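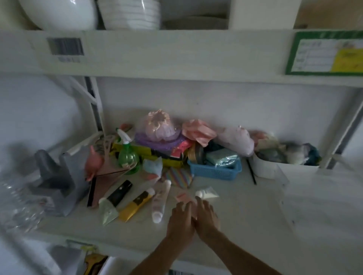
*Tubes on the shelf, June*

Hello Pascal, and hello to everyone else at Dornitz who reads these!

You asked for something a bit less stiff than my last report, so I'm writing this one the way I'd tell you over a cup of tea. It covers the spring block of the Hindham printmaking classes, from the first monoprint evening up to the end of the reduction lino course, and then what I'd like to do with what's left of the grant.

## How the classes went

Thirty-eight people signed up over the block and I'm so pleased with that. We'd planned for fewer, and for a week or two I was worried about table space, but once I split the lino course into an early group and a 7 pm group it all settled down. The early group is mostly people who've retired or who work odd shifts, and they are fast! They'd finished their first layer before I'd got round the room with the second colour. The evening group is slower and noisier and makes bigger prints.

Monoprint came first, and I'd start there again every time. You roll out a thin film of ink on a plate, you wipe and scratch and press things into it, you lay your paper on top and rub, and ten minutes later you're holding a print. People who'd told me on the phone that they couldn't draw went home with six or seven sheets they wanted to keep. We used leaves, string, old lace, bubble wrap, the corner of a bank card, anything with an edge to it. One of the best prints of the whole block came from a squashed crisp packet (cheese and onion, if you're keeping records).

After that we did two sessions of drypoint on plastic sheet. This was the part I was least sure about when I wrote the application, and I'll be straight with you, it was mixed. The scratching is lovely and everybody enjoyed it. The wiping is where it went wrong. If you wipe too hard you lose the line, and if you don't wipe enough you get a grey fog over everything, and I hadn't left enough time for people to make a mess of it and have another go. Next time I'd give it three sessions and use a smaller plate, postcard size at most.

Then lino! Reduction lino, where you cut and print and cut again from the same block, so you can't go back. I had a few nervous faces when I explained that bit. We kept it to three colours, light to dark, and I asked everyone to print at least eight sheets of the first layer so they'd have spares for when the lining-up went astray. 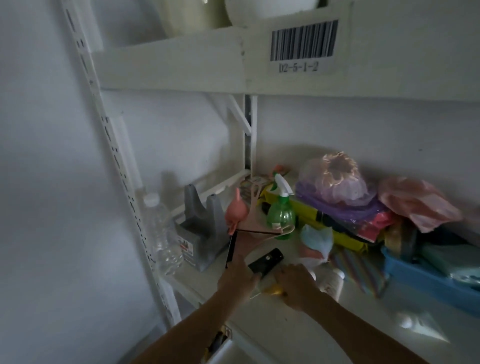
The lining-up did go astray, of course. I'd made cardboard corner jigs for each table and they were fine for the first layer, but by the third they'd gone soft with ink and fingers and were slipping all over the place. Daniyal saved the day by cutting a set out of thin board with little raised tabs for the paper to sit against. He did this at home between two sessions and wouldn't take any money for it, so I've bought him a decent gouge instead (it's in the accounts under hand tools).

## Daniyal's assistant post

This was the part of the bid you were keenest on, so I want to say a bit more about it. Daniyal Farooqui started as my paid assistant at the beginning of the block. He'd done a bit of screen printing at college but had never taught. For the first few weeks he set up, cleared down and went round helping people with their inking. By the middle of the lino course he was doing the demonstrations for the evening group on his own while I floated about at the back, and he's got a much clearer way of explaining pressure than I have. He tells people to listen to the roller. When it hisses, the ink's right. When it sounds like sticky tape being pulled off a wall, there's far too much on the slab. I've pinched this for my own classes.

He would like to plan and run a short course himself in the autumn, and I'd like him to. He's suggested collagraph, building up a plate from glued card and fabric and then inking the lot, and he's already made a couple of test plates in the evenings. Could we talk about whether the assistant money can be used for his planning time as well as his teaching time? The wording in the offer letter only mentions hours in the room.

## Ink, paper and money

I'd put down 800 pounds for materials and we've come in just under. Paper cost more than I thought and ink cost less, so it more or less evened out. We got through 250 sheets of the heavier cartridge on lino alone. I'd been hoping to use Japanese paper for the final prints but it tears if you look at it sideways with a beginner's block, so I kept it back for the people who asked for it.

On the ink, I moved us over to the water-washable oil inks from Oh after the monoprint sessions. The water-based ones dried on the slab before people had finished rolling, and it was a warm room. The Oh inks stay open for the whole class and you can clean up with washing-up liquid, so there are no smelly rags to deal with. The black is gorgeous. The yellow is a bit thin and needs two passes, so I'd buy a different yellow next time.
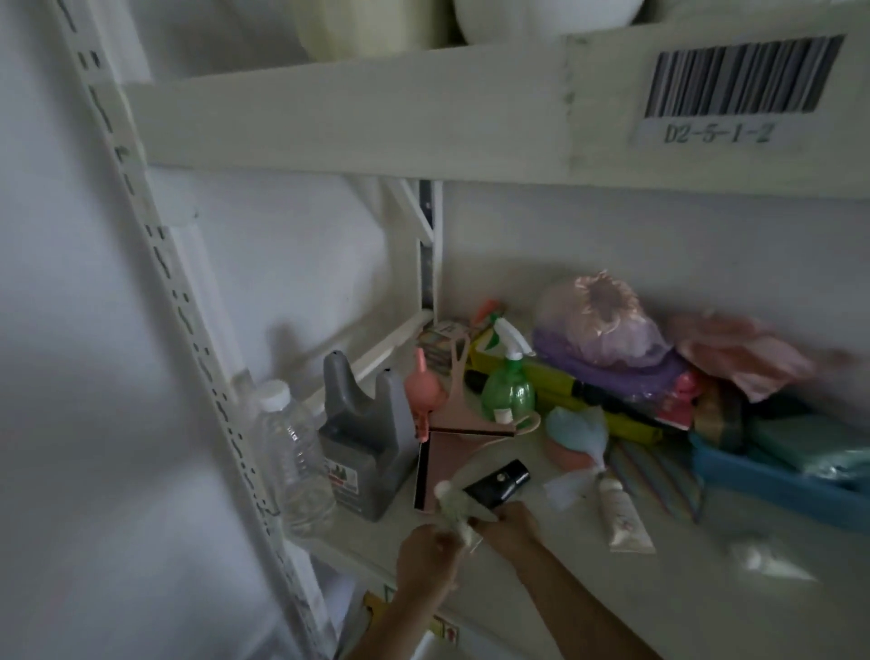 The one thing I overspent on was blankets for the press. The old ones had gone hard in the middle, which was giving us pale patches on the drypoints, and I didn't want people to think it was their wiping when it was my press. They're bought and fitted and should last for years. I moved the money across from the publicity line, where we'd hardly spent anything. The classes filled up from the window poster and from people bringing a friend.

## The show at Kikham

We hung the end-of-block show in the library at Kikham and it stayed up for 10 days. Each person chose one print, and I framed nothing. We used bulldog clips on a wire, and it looked fresh and friendly and cost next to nothing. The library were brilliant about it. They put the comments book by the returns desk so people found it without trying, and I've copied out a few lines for you:

- "Didn't know this went on. How do I join?"
- "The blue one with the pylons, please tell whoever made it that I stood there for ages."
- "My nan did the cabbage!!"
- "More labels would help, I wanted to know how they were made."

That last one is fair. I'd only put names up, and plenty of visitors had no idea what a drypoint was. For the next show I'll write a short card for each method, and I'd love to have an inked-up block on a table with a magnifying glass next to it.

## Things I'd change

The break between monoprint and drypoint was too long and we lost a bit of steam. A couple of people didn't come back after it, and when I rang them they both said they'd just fallen out of the habit. I'll run the next block straight through.

I also need a better drying rack. We've been pegging prints on lines across the room, and taller people get a wet print in the face on the way to the sink. I've seen a second-hand ball rack, and I'm waiting to hear back from the seller about the price and whether it'll come apart to fit in my car.

And I'd cut down the handouts. I wrote four pages on reduction lino and I don't think anyone got past the first. Daniyal redrew it as one sheet with little pictures and that's the one people pinned up over their tables.

## What's next

If you're happy, I'd like to carry on with the autumn as we planned it, with these changes:

- drypoint goes up to three sessions, postcard plates only
- Daniyal runs collagraph, with me there for the first week
- a mixed open session at the end where people can go back to whichever method they liked best
- the drying rack comes out of what's left in publicity

I'll send the accounts and the receipts separately, along with the sign-in sheets. Pascal, you said you might like to come and have a go yourself, and I'm holding you to it! Bring an apron and a drawing you don't mind seeing back to front. The open session would be a good one to join, or come to one of the early ones and let that lot show you how it's done.

Let me know about Daniyal's planning hours when you can, as he'd like to start ordering card and glue.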